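Namora fruit tray and board set

I've had the Namora set on my worktop since May and I'm still fond of it, so on to the page it goes!

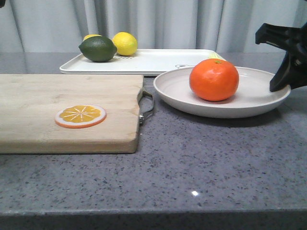 Binta Ekpo
Shop owner and buyer, Effiong Kitchen
Nov 17, 2018

The board is pale wood with a metal loop handle on one end, and I hang mine up by it after washing (by hand, please — no dishwasher). It's roomy enough for fruit prep, and the edge is nice and thick.
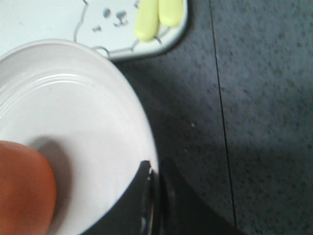
Then there's the tray. White, low rim, rounded corners, and a little cartoon animal face drawn on it, which my niece talks to at breakfast. Lemons and limes look lovely on it. 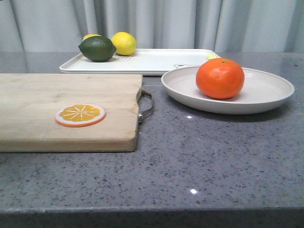
A plain round plate goes well alongside if you're serving, and we sell those separately under Unutden. Tray and board come boxed together, 2 pieces, and we post on weekdays. 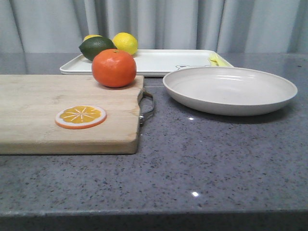 Oil the board now and then and wipe up juice before it dries. Spare handles are in stock too, code 13.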